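March, 9:40 pm. Sourdough rye, batch 11

Best loaf yet! I'm writing this with crumbs on the page because I don't want to lose any of it before I go home.

Went back to the Derkach starter, the one Melaniia keeps on whole rye, and fed it twice yesterday, the second time with warmer water than I normally dare. By morning it had climbed right up the jar and smelled of apples (batch 9 smelled of nail polish remover, for comparison). Flour is the medium rye from Inberg, same sack as before, so I'm fairly sure the starter gets the credit this time.

Scald went in overnight: rye, crushed malt, caraway, boiling water, lid on, towel over. Arsen says to leave the caraway whole. I tried it his way and he's right, it comes through later and softer, and you get that little burst when you bite one.
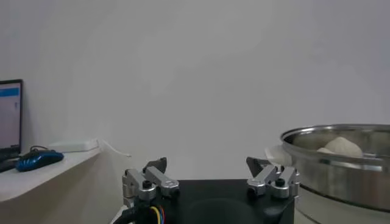 Pale wall, fingers open.

Dough was very wet, more like mortar than dough. Scraped it into the tin with a wet spatula and smoothed the top with my palm. Proofed until the first pinholes showed, then straight into the oven as hot as it goes, turned down after 11 minutes. I pulled it when the bottom sounded hollow and then, the hard part, left it wrapped for most of a day. Worth every hour! Crumb is moist all through with no gummy line at the base, and the crust has that dark, almost coffee taste.

Wing-sze wants a 48 hour rest on the next one to see if the sourness rounds off. I'd love to know too, if Jeferson can be kept away from it.

To do: buy more malt, ask Hildegard for the long tin from Fanholm, try 5 percent less water in batch 12.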